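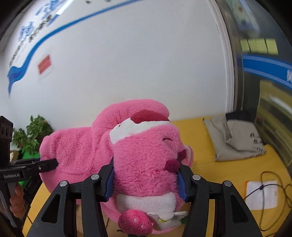

Chapter 7
Two Grippers, One Soft Thing

What you'll get out of this chapter
How a pair of jaws holds something that doesn't hold its own shape. Why two hands are harder than one. How to run a recording session with a team of four and not lose half of it. How to write a task sentence. Setting up the Soft Goods round for your own club.

Before you start
Chapter 5 (linkages) and the first half of Chapter 6 (friction pads). If you skipped 6, go back for the part on ribs at least. You'll want a notebook, a pencil, masking tape, a kitchen scale. The hand-held grippers, two per team. Charge them the night before.

7.1 The block was easy

Last chapter everybody picked up blocks. A block is a nice object. It has flat sides, the sides stay where they are, and when you close the jaws on it you feel a stop. You know you've got it. Most teams got their success rate up fast and then got bored, and a few of you started stacking them in the hallway.

Now a plush toy. Close the jaws and there's no stop. The pile gives first, then the stuffing, then the stuffing moves sideways and bulges out someplace else. Squeeze harder and the toy gets thinner where you're holding it and fatter above and below. Is it gripped? Maybe. Lift and see.

This is the whole trouble with soft things and it's going to follow us through to Chapter 9, laundry. Shape depends on grip. Grip depends on shape. A program that was told "the object is this wide" is wrong as soon as the pads touch.

Word to know: compliance. How much a thing gives when you push on it. Foam has a lot, a brick has next to none. The toy has a lot and it isn't the same all over. A padded limb, a sewn-on ornament and a fat middle all push back differently. Ears are the worst.

Word to know: contact patch. The area where pad and object are really touching. On a block it's small and steady. On plush it grows as you squeeze, which helps, up to a point.

7.2 Where to take hold

Before you touch the grippers do this with bare hands. Pinch the toy with thumb and one finger only. Lift. Set down. Move over an inch and do it again. You're making a map.

Things teams usually find:

Thick middle, good hold, but the jaws have to open nearly all the way and then you've no room left to correct.

Limbs, easy to get around, but the body swings. Swinging is fine for a short move, bad for a careful placement.

Seams. A seam under the pad is stiffer than what's next to it so the toy likes to roll off toward the soft side.

Trim. Bows, little fruit, tags, anything stitched on by a few threads. Don't lift by trim. In the contest it's a foul and at home it's just a torn toy.

Long pile slips. The pads grab the fluff, and the fluff slides over the cloth underneath. You need to press through it. Watch for the moment when the hair stops moving and the body starts to move, that's your real contact.

Draw the map in your notebook, a rough outline is plenty. Mark good holds with a circle and bad ones with an X. Do it for the toy lying on its side as well as sitting up because they come out different. Gravity flattens it.

7.3 One hand, then two

Single-hand lift first. Jaws straight down or in from the front, close slowly, wait one breath, lift a hand's height, set down. Ten tries each. Everyone on the team.

Then the second gripper. What's it for? Three common jobs.

Steadying. One holds, the other just presses so the toy doesn't roll. No lifting.

Sharing. Both lift. Looks simple, isn't. If one side rises early the toy tips and the late side loses its patch.

Passing. One lets go after the other has it. The overlap, where both hold, is where drops happen. Make the overlap longer than feels natural.

With two people, one on each gripper, you have to talk. Agree the words before you start. The club at Pivine uses "on," "up," "yours," "off" and nothing else while the jaws are closed. One person with a gripper in each hand doesn't need the words but tires fast. Swap after every set.

Try it (pairs)
Toy on its side, middle of the table. Partner A closes on the body from the front. Partner B comes in from the left, level, and steadies the near limb. A lifts. B follows without pulling. Set down. Now trade jobs. Then do it with B's eyes shut, A calling. You will laugh, do it anyway. Write down which words you wished you'd had.

7.4 Recording it properly

Each try you record is called an episode. It starts when the jaws are open and still, and ends when they're open and still again. Not when you feel done. A lot of first-time sets get thrown out for the ending alone: somebody drops the toy and yanks the gripper away and the last second is junk.

The Kuredau league asks for 200 clean episodes per team before the fall meet. That sounds like a lot in September. It's four or five afternoons if you're organized, and much more if your not.

Jobs on a team of four:

Left gripper.
Right gripper, or the same person if you're running solo hands.
Caller. Says start, says stop, watches the clock.
Logger. Writes episode number, start position, grip point from the map, result. One line each.

The logger is the job people try to get out of. Rotate it.

Results are one letter. G good, D dropped, S slipped but recovered, X spoiled. Keep the D's. A failed grip with a clean start and a clean end is useful. X is for when the recording itself is no good, somebody bumped the table, cable snagged, phone rang.

Move the toy between episodes! Biggest mistake in the league last year. One team sent in a lovely long set with the toy in the same spot, same side down, every time. Their program learned one spot. Turn it, flip it, slide it, push it up near the edge of the table. Leave the ordinary stuff on the table too. A working table has bags and cords on it and so will the contest table.

Check cables before every set. A loop near the jaws will get caught sooner or later, and it's usually in a good episode.

Task sentences
Every episode gets a sentence. Short, plain, says what was done and to what.

Poor: "Robot test with toy."
Poor: "Successfully performs bimanual manipulation of plush."
Good: "Squeeze the pink toy with the right gripper and steady it with the left."
Good: "Turn the toy onto its back."

Present tense. Name the object the way a visitor would. If there are two pink toys on the table, say which one.

7.5 How Lüthi did it

Marlies Zaugg coaches the after-school group at Lüthi. Her notes from their first season, used with her OK and shortened a bit:

"We had no plan for the first two weeks. Kids just squeezed things. I'd let them again. By the third week they were arguing over grip points and I didn't have to teach the map, they'd already made one on the back of a pizza box.

Our count at the end of the season was 3,245 episodes and we kept 599 from the plush set. Sounds awful. Most of the rest were fine, we just hadn't logged start positions so we couldn't use them for the thing we wanted. Log the start positions.

The practice program is called Gurkosex, the seventh graders named it before I could step in, and the name is on the banner now. It picks the thick middle nearly every time, same as they do. It learned their habits. When it reached for an ear at the spring meet you could hear the whole team groan, they all knew whose episodes those were."

Two things to take from that. The program copies what you did, including the lazy parts. And a good episode with no log line is only worth half of what it cost you.

7.6 Setting up the Soft Goods round

Table: any color, matte if you can get it. Clear a space in the middle big enough for the toy to lie down in any direction.
Toy: one per team, washed, no loose trim at the start. Judges check the trim again at the end.
Zones: two squares of masking tape.
Time: 10 minutes, as many moves as you like, zone to zone.
Scoring: one point for a lift, two more for a placement with no part of the toy over the tape. Foul for lifting by trim. Foul for touching the toy with a bare hand while the clock is running.
Arguments: the caller from a third team decides.

Weigh the toy first, write it on the score sheet. Small clubs can run the round with one pair of grippers and take turns.

Questions to kick around before 7.7

Your pads are ribbed. Would smooth rubber do better on long pile, or worse? How would you test it in one afternoon?

A team finds the sitting position gives them twice as many G's as the side position. Should they record mostly sitting? What happens at the meet?

Pick something soft at home, a towel, a loaf of bread, a jacket. Make the map. Which holds surprised you?

Why does a pause before lifting help? Think about where the stuffing goes.

Bring your maps to the next session, section 7.7 starts with them.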